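Automation at the Miston Packing Hall: A Gallery

Firnby began introducing gripper stations at its Miston packing hall in May. The gallery follows the work at those stations and records what has changed for the employees assigned to them. It was last updated on 27 February 2018.

Before the change, each packer lifted, turned and set down up to 1276 items in a shift. Much of that handling has now moved to the stations. The packers remain on the floor, and their duties have shifted toward setup, inspection and upkeep. 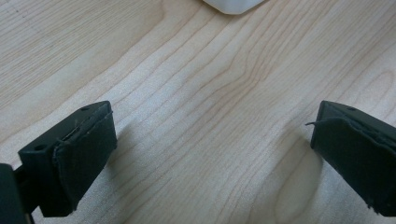

Gripper fingers over the table. The rubbery pads on the inner faces carry the wear of the job, with frayed edges and stray fibers.

Pad condition is checked at the start of every shift. Operators record it on Form 3006 and may take a station out of service on their own judgment, without waiting for a supervisor. Rocío Henríquez, who packed by hand on the Stevens line before becoming a station lead, wrote most of the inspection guide now in use.

Training takes 60 hours and is paid at the regular rate. Khang Đào leads the course, which covers safe approach, pad replacement and basic fault finding. Employees who prefer to stay with hand packing may apply for places on the Widell line, where odd sizes and fragile goods are still packed entirely by people.

Reports of wrist and shoulder strain have fallen since the stations opened. Some employees have also told us that the work is quieter and more solitary than before — a concern that led to the present rotation between stations and shared benches.

Comments on the rotation may be left with any station lead.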